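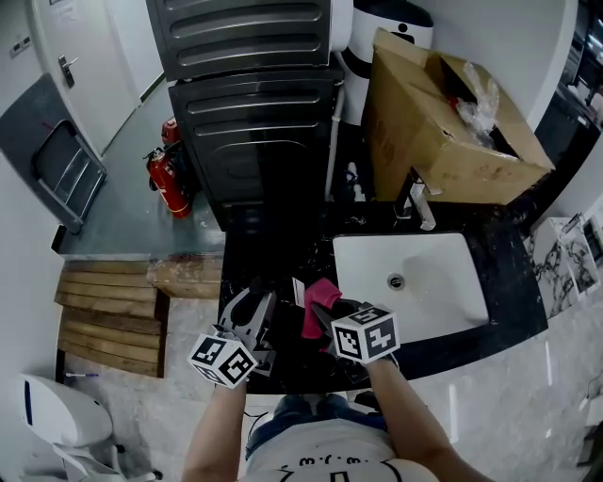

Rianne Van Loon told us she had stopped using the laundry room at Belarby altogether, and that she used to carry two full bags across town when her towels needed doing. She won't be doing that anymore! The shared wash corner on the ground floor is back in business, and it's a real pleasure to walk into.

2 min read

The biggest change is the counter. It's black marble with white veins running through it, long enough to fold on, with a white rectangular sink sitting right on top. If you've ever tried to soak a stained shirt in a bucket on the floor (plenty of us have), you'll know what a treat that is. The washer and dryer are both black and stacked one on top of the other, so there's far more space to move than before.

Ward Timmermans and Annelies Desmet put in most of the evenings on this one, with the plumbing done by Verstraete. The whole job took 28 days, and some 165 households in the building can use the room. A wash costs 2 euros, drying included, and you pay with the same key tag that opens the bike shed.

There's a small cleaning cloth swap too, started by Sem Van Beek. Bring old cotton, cut and hemmed, and take home whatever you like. The pink ones go fast.

Opening hours are 7 a.m. to 10 p.m. for now. Longer hours may come in May, once the new door timer is in. Please wipe down the counter when you finish folding, and leave the sink free for the next person.

28 shares | 2 comments

Contact the Belarby newsroom | Back to top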